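February 21, 2023

Glue notes, Nirklow bench. Second go at the hide glue for the Pisharody frame repair, and I'm much happier with it than I was with the first lot, which smelt like a wet dog and set before I'd got the clamp anywhere near it.

Soaked the granules overnight in cold water this time (I'd only given them 2 hours before, my own fault for rushing) and warmed them slowly in the small pot. Thin enough to run off the brush in a string, which is how I like it. I warmed the joint faces as well with the hairdryer, and that gave me loads more time to fiddle. Why have I never bothered with that before?!
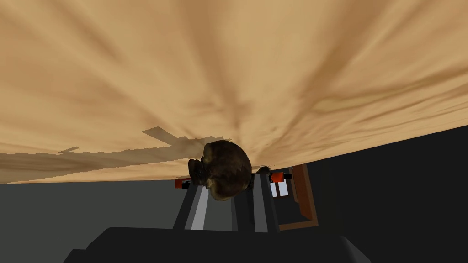

Glued up four test pieces from the same offcut, two with a splash of vinegar in the glue and two without. Left them clamped for 23 hours and then tried to snap them over the edge of the bench. The plain ones both broke in the wood, well away from the joint. One of the vinegar ones let go cleanly along the glue line, so I'm leaving vinegar out of it until I've done some more. Could just be that I starved that joint, I did lean on the clamp a bit.

The Tundska granules are nearly finished, by the way. There's a bag of the Oltus stuff on the top shelf but it's a finer grind and drinks up water much faster, so if you use it please don't go by my soaking times. Write down what you did on the lid.

Still to do: scrape the old glue out of the lower mitre (warm water and a toothbrush, no chisel, the edges are soft as cheese), dry fit, then glue up. I'd like 7 clear days in the clamps cupboard before it goes anywhere. Pot is washed and on the rack, brush is in the jar.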